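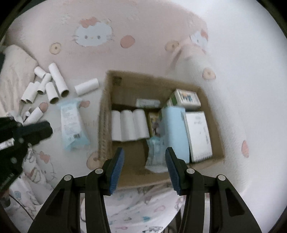

Hand-held gripper at the mixed-items table, Irovitz open day. Carton part filled, cardboard tubes still on the cloth.

Virkora Members' Forum > Events and Site Visits > Irovitz Automation Open Day: report and comments

visits_desk
Members who registered for the open day at Irovitz in April are invited to post their observations in this thread. The visits desk will forward a consolidated set of comments to the host. Please keep remarks to the demonstrations and the arrangements for visitors. Questions on pricing should go directly to the suppliers.

The program consisted of an introduction, a tour of the Haugen palletizing cell, and the handling demonstration shown at the top of this page. Each group was allotted 90 minutes. The presentation slides will be added to the document library once the host has released them.

northdock_ops
Thank you for arranging the visit. Our organization sent two representatives, both from outbound packing.

The palletizing cell was well presented, although it was familiar to anyone who has visited a comparable site. The handling table was of greater interest to us. The operator worked with a hand-held gripper, and visitors were told that recordings of this kind of work are used to train the arm. The items were ordinary ones: paper rolls, small printed boxes, soft packets and loose cardboard tubes. These are close to the returns we handle every day, and we would welcome more demonstrations that use goods of this type.

We do have one request. The explanation was given while the operator was working, and those standing at the rear could not follow both. A short talk beforehand would be preferable.

kestrel_integration
I must register a different view. The event was advertised as an automation open day. At the handling table a person was holding the tool, deciding what to pick up and deciding where to put it. I do not dispute that this has value as preparation for automation. I do dispute that it should have been listed in the program as a robot demonstration. Two colleagues attended on the strength of that listing and expected to see an arm packing the carton.

visits_desk
The wording in the program was "robot handling demonstration," as supplied by the host. The comment is noted and will be included in the summary.

packline_qa
I was in the 11 o'clock group and share some of the concern expressed by kestrel_integration, though I would not go as far. Our guide stated plainly at the start that the arm would not be run at that table. If other groups did not receive the same statement, the host should correct that.

On the technical side, I was interested in the finger pads. They are ribbed, and the two fingers stand parallel with a fairly wide opening between them. My question to the guide was whether the same pads are intended for a cardboard tube and for a thin plastic packet. A tube can be crushed by a firm grip, while a packet lying flat offers very little to hold. The guide said that pad selection was still under review. I would have liked a fuller answer.

northdock_ops
In reply to packline_qa: we asked a similar question and were told that flat packets are generally taken by one edge. I cannot confirm how reliable this is, as we moved on to the palletizing cell shortly afterward.

kestrel_integration
That supports my point. Reliability is the first thing a prospective buyer needs to know, and no results were offered at any station. Altico published cycle times and failed picks for each item type at its own visitor day, on a single printed sheet. I would ask that Virkora request the same from every host.

training_office_7
I would caution against making such a sheet a condition. A host that is still gathering demonstrations may have no meaningful figures to publish, and we would then lose access to precisely the early work that members have asked to see. For those of us responsible for staff training, the handling table was the most useful part of the day. Our packers could see that the tool is operated by hand and that a person's judgment about order and placement is what is being recorded. Several of them have since asked whether they may take part in such sessions.

packline_qa
Agreed on the value for staff. I would still support a voluntary sheet, with a line stating "no figures available" where that is the case.

kestrel_integration
A voluntary sheet would be acceptable to me, provided that the program also states whether each station will be operated by hand or by machine.

visits_desk
Both proposals will be put to the host and to the organizers of the next visit. For information, the following points have been recorded to date:

Introductory talk to be given before the handling demonstration begins
Program to state the mode of operation at each station
Optional results sheet by item type
Fuller written answer requested on finger pads for tubes and flat packets

Further comments may be added here for 14 days, after which the thread will be closed to replies.

northdock_ops
Please add parking. The visitor lot was full when our group arrived, and the sign for the overflow area faced the exit.

visits_desk
Added.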